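Berkay Türkmen wants to talk about drawers. I came over on a Sunday to hear about the robot arm he has been building up in the shared workshop at Lungu, and it took us a good half hour (and one very strong coffee) to get to the arm at all.

“People ask about the arm, and I get it, the arm looks cool,” he tells me. “But the arm was the easy part. I bolted it down and it moved on the first night. The drawer has eaten my whole October.”

The drawer is his test. The gripper has to find it, pull it, put something small inside and push it shut again, and he counts every run. The log on his laptop stood at 2,288 when I sat down – he calls the project Sakden, and no, he won't tell me what it means!

So what goes wrong?

“The rails, mostly. If you pull a little bit sideways, it binds, and then the motors push harder, and then I hear a noise I don't like.” He went through 3 sets of fingers before he settled on the narrow ones. “The wide ones were stronger, but they kept bumping the back panel. I was so sure about the wide ones.”

I asked what it all cost, and he laughed. The slides and the brackets came to $279, which he says hurt more than the big purchases did, because he'd told himself that part would be thirty bucks.

He likes to practice with a full counter around the drawer, fruit and cereal and all. “My kitchen is never tidy, so why would I train it on a tidy one?”

Next up is closing the drawer gently. Right now, he says, it slams, and the guy at the next bench has started wearing headphones.

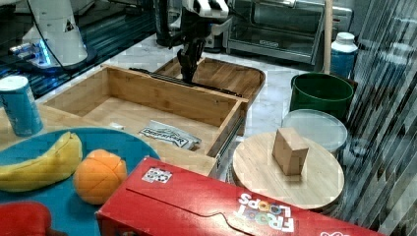

The drawer in question, with the gripper over its far edge.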